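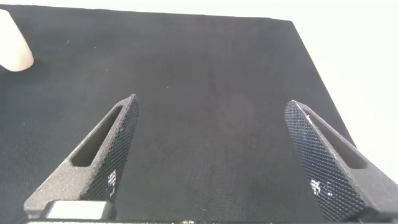
How long does a celebrity news desk get with a singer before an album comes out?
Usually 14 minutes on the phone, with a publicist listening on the same line.

Interviewing pop singers on release week
Notes for the talk, Aug 15, 2018

Opening
Say who I am and where I work. I write the music pages for Falcão, mostly short items on singers and actors. Ask how many in the room have done a phone interview with a publicist on the call. Wait for hands.

The case I'm using
Lleucu Landeg, second album, Worura, out on Vandico. She had taken two years off and said very little in that time. Every outlet wanted the same thing, a line on why she stopped. Vandico offered each of us one slot. Mine was the ninth of the day.

By the ninth call a singer has her answers ready. She had a sentence about needing quiet, and I had already read it on two other sites that morning. Read the sentence out here, slowly: "I needed to be somewhere quiet for a while."

What I asked
I left the break alone for the first half. I asked who drove her to the studio, what she ate there and which song she nearly dropped. The food question got nothing. The driving question got the story. Her aunt drove her, an hour each way, and they argued about the radio. The fourth track is about the aunt. None of the press material said so.

Play the clip. If the sound fails, read the quote from the printed sheet and go on.
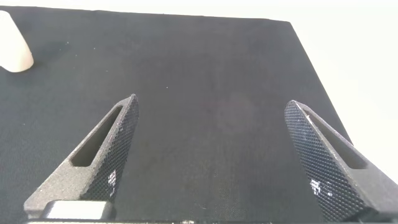
Black fabric surface with a small off-white object near the corner.

Writing it up
The item ran at 549 words. My first version led with the break and put the aunt in paragraph seven. My editor moved her to the top. Show both versions side by side and give people time to read. Don't talk over it.

The headline was a separate argument. The first one said she "breaks her silence." She hadn't been silent, she had just not released a record. We changed it before it went up. Take questions on headlines now if there are any, they always come up.

Things said off the subject
At the end of the call she mentioned a relative's health. The publicist asked me to leave it out. I did, as it concerned a person who wasn't on the phone and hadn't agreed to anything. Some people here will disagree. Let them, but keep this part to five minutes.

The live show
She played Dremeton the same week to a room of 60 people. I had one ticket and no photo pass. Notes from a show like that should have the set list, what she said between songs, and the time she came on. I missed the second song because I was writing about the first. Mention this, people laugh.

For the workshop half
Hand out the transcript, names left in. Pairs. Each pair picks the one answer they would lead with and writes a first paragraph, 100 words at most. Hear four or five of them read aloud.

Still to do: check that the clip plays on the room's laptop, bring spare copies of the transcript, ask what time we have to be out.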